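May 25, 2025

Up before the alarm again! I could hear the rain had stopped and I was in my boots before the kettle boiled. The honesty box shed at the end of the lane is open for the season as of today, and I have been looking forward to it since February, when Consuelo first said we ought to sell the spare seedlings instead of giving them all to my sister.

I carried down the tomatoes first (the yellow ones, the ribbed ones, and the ones with no label that I think are Guerra but might be anything), then the squash, then the lettuces in their old bakery trays. By nine the bench looked wonderful. Consuelo painted the sign in the green left over from the gate and it ran a bit at the bottom, and I like it better for running. She wanted "Plants" and I wanted "Wundthorpe Plants" – she won on space.
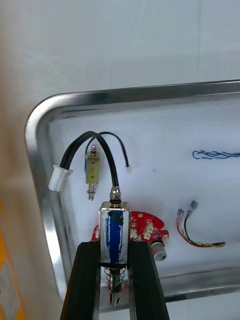

Posted by Faizal Siregar
Wundthorpe garden diary

First customer was a man on a bicycle who bought two squash and rode off with one in each jacket pocket. After him a family from the new houses, and the little girl wanted to know which plant was the fastest. I told her beans, and she took 3 pots and asked if she should measure them at breakfast or at bedtime. Both, I said! I hope she comes back and tells me.

The soil in the long bed is the best I've ever had it. Last fall I dug in all the leaf mold, every last barrow, and this morning I pushed my hand in up to the wrist without trying. Worms everywhere. I sowed the second lot of carrots with sand mixed in so they wouldn't clump, and put the fleece over them right away this time, having learned my lesson about carrot fly the hard way.

Peas are up to my knee. The broad beans have blackfly on the tips, so I pinched those out and we had the clean ones fried in butter at lunch, which Consuelo thought was a joke until she tasted them. She had seconds.

Afternoon was watering. The big tank holds 900 liters and it's full to the overflow after this week, so I was generous with everybody, even the rhubarb, which has done nothing to deserve it. Swifts over the barn at around 3, screaming their heads off. First ones this year. I stood there with the can running over my foot.

Sold out of basil by five. More basil to sow tomorrow, and I must find the good labels, and ask next door about their straw.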